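Chapter 13
Results Below the Limit

After this chapter the student should be able to
- say what a detection limit is, and why it differs from zero
- find the lowest and the highest mean that a set of results allows
- explain when the median can be given and when it cannot
- write a short note on the data which another person can use

Before you start: you need the mean, the median and the ordered list from Chapter 4. Chapter 9, on measurement error, is useful but you can read it afterwards.

13.1 A table with a strange sign in it

In the earlier chapters all our tables were full. Every cell had a number, and the number could be added, divided or drawn on a graph. Tables of this sort are pleasant for teaching, but in the daily work of a water laboratory they are not so common. More often the student receives a table like the one from the Bitora, a small river with a sampling point under the road bridge. The first column gives the number of the sample. The second column gives the copper in micrograms per litre, and there we read 3.4, then 5.1, then <2, then <2, then 2.8, and so on to the end of the page.

The sign < is read "less than". The laboratory does not say that the copper was absent. It says that its method cannot tell, with the certainty it promises to its customers, any amount under 2 micrograms per litre from the small noise which the instrument gives also with clean water. This value is called the detection limit. A result under it is called censored. The word has nothing to do with newspapers; it means only that we know on which side of a line the value stands, and we do not know how far from the line.

A censored value is a different thing from a missing value. When a bottle breaks on the way to the laboratory, we know nothing about that sample. When the laboratory writes <2, we know quite a lot: the amount is somewhere between zero and 2. Throwing these results away, as many beginners do, is therefore a loss of good information, and it is also a loss which always goes in the same direction. The low values disappear, the high values stay, and the river looks worse than it is.
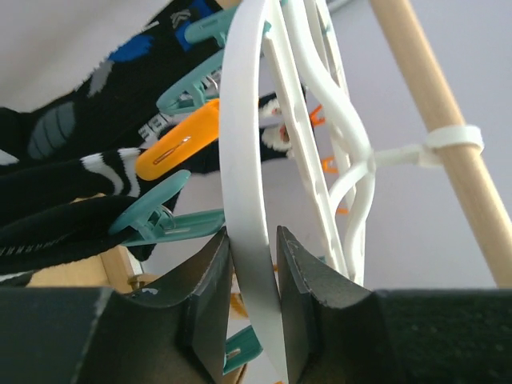
According to Dirk Bakker, the greatest damage is done before any statistician sees the table, at the moment when somebody deletes the small sign so that the spreadsheet will accept the column. After that the <2 has become a plain 2, and there is no way back unless the laboratory sheets were kept. He would like every student to open the original sheet at least once in each project and compare it with the file.

We agree with this, and in the exercises of the chapter the sign is always kept in a column of its own. The first column holds the number, the second column holds a letter: m for measured, c for censored. It takes a few minutes more at the beginning.

13.2 Three quick repairs

The Bitora record has 39 samples. In 21 of them the copper is given as <2. The other 18 were measured, and the sum of the measured values is 117.

The question from the office is simple. What is the mean? The three repairs which you will meet most often in reports are these.

Put zero for every censored value. The sum stays 117, we divide by 39, and the mean is 3.00.

Put half of the limit, which here is 1. The sum becomes 117 + 21 = 138, and the mean is 3.54.

Put the limit itself. The sum becomes 117 + 42 = 159, and the mean is 4.08.

If we throw the censored values away, we divide 117 by 18 and obtain 6.50. Look at this last number for a moment. It is far higher than what we get even with the most careful, most pessimistic repair, and it cannot be the mean of the 39 samples under any circumstances.

The first and the third repair are poor as estimates but they have one good property. As no true value was under zero and none was over the limit, the mean of the samples must lie between 3.00 and 4.08, if we leave measurement error to one side. We will call this pair the bounds of the mean. They cost nothing to calculate, they need no assumption about the shape of the distribution, and a reader can check them with a pocket calculator. Our advice is to calculate them first, always, also when a better method will be used later.

The second repair is the popular one. Half of the limit looks fair, and for the mean it is often not very wrong. For the spread it is worse. Twenty-one values which were surely different from one another have been replaced by the same number repeated, and a standard deviation calculated from such a column describes partly the river and partly our own decision. The same is true for a correlation.
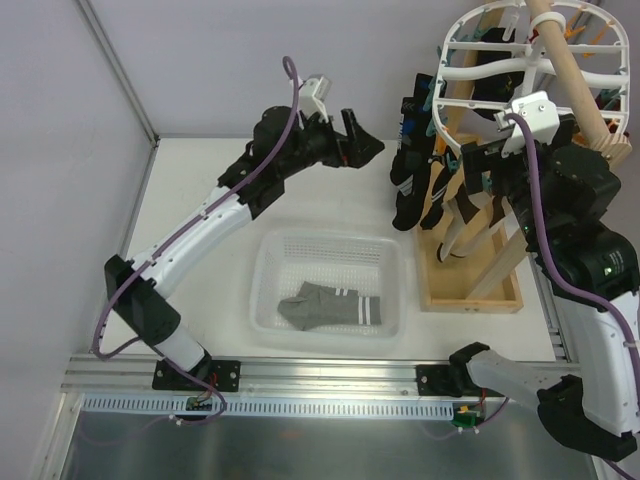
Fledomari Institute - Department of Statistics for the Life Sciences

13.3 The median, and why it is sometimes silent

With the median we need only the order of the values. In a list of 39 values the median is the twentieth. We place the 21 censored results at the low end of the list, in any order we like among themselves, and then come the measured ones. The twentieth value falls inside the censored part. So the honest answer is that the median is under 2 micrograms per litre, and this may be written in the report exactly so: median <2.

Students are often unhappy with such an answer and feel they have not finished the work. But the sentence is true and it is useful. It tells the reader that in more than half of the samples the copper was too low for the method. Often this is all that the office wanted to know.

If fewer than half of the results are censored, the median is an ordinary number and the censoring does not disturb it at all. The same reasoning works for the other percentiles. The upper quartile of the Bitora record, for example, is found without any difficulty, as it lies well inside the measured part.

Here one warning is necessary. All this holds when there is one limit. Suppose that the record was made by two laboratories, or by one laboratory which bought a better instrument in March. Then the column contains both <2 and a smaller limit, and it is no longer clear if a <2 should stand before or after a measured 1.3. The ordering is broken, and we need the method of section 13.6.

13.4 An example with a trend

The second record of this chapter comes from the reservoir at Jurby and was prepared by Pin-yu Lau as a teaching set. It covers a longer period, and during that period the laboratory improved its method, so the detection limit became lower. The student who puts half of the limit everywhere and then draws a line through the points will find that the copper is falling. The line looks convincing. It has a good slope and a small p-value.

A part of this fall comes from the repair. In the early part of the record the censored values were replaced by a larger number, in the late part by a smaller number, and the line follows the limit as faithfully as it follows the water. Before you believe a trend in censored data, draw the detection limit on the same graph, as a step line in another colour. If the trend and the steps go down together, be careful. It may still be a real trend - the reservoir may be cleaner - but the graph alone does not prove it.

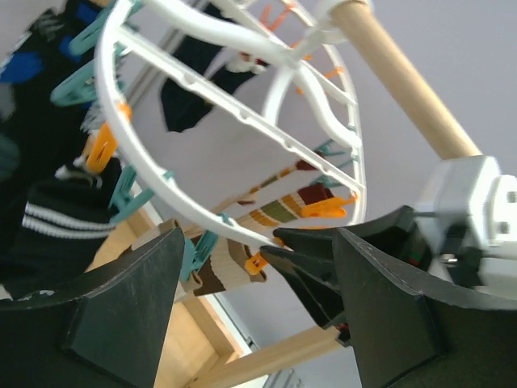
Fig. 13.1. Round white plastic drying hanger below a wooden dowel.

One old and simple treatment is to bring the whole record to the highest limit. Every result under that limit, measured or not, is marked as censored, and then a method based on ranks is used. Some information is lost in this way, and it hurts a little to mark a good measured value with the letter c. On the other hand the whole record is then treated with the same measure from beginning to end. In section 13.5 we do this with the Jurby data step by step, and we compare the result with the Yousafzai plot, in which each censored value is drawn as a vertical bar from zero up to its limit.

13.5 Words to know before you go on

Detection limit: the smallest amount which the method can tell from nothing, with a stated certainty.

Reporting limit: the smallest amount which the laboratory agrees to print as a number. It is the same as the detection limit or higher. Ask which of them is meant.

Censored value: a value known only to lie on one side of a limit. In this chapter always the lower side, but with bacteria on a crowded plate it can also be the upper.

Bounds of the mean: the mean with zero in all censored places, and the mean with the limit in all censored places.

Warm-up questions

1. In the Bitora record the laboratory repeats one of the censored samples with a finer method and finds 0.6. Calculate the new bounds of the mean.

2. A colleague sends you a column in which the number 2 appears very many times and no smaller number appears. Write the short message you would send back.

3. Give the range in which the median can lie if all the measured values stay as they are but the detection limit is printed wrongly and should be 2.5. What more do you need to know?

The answers to question 1 and question 3 are at the end of the book. For question 2 compare your message with that of another student.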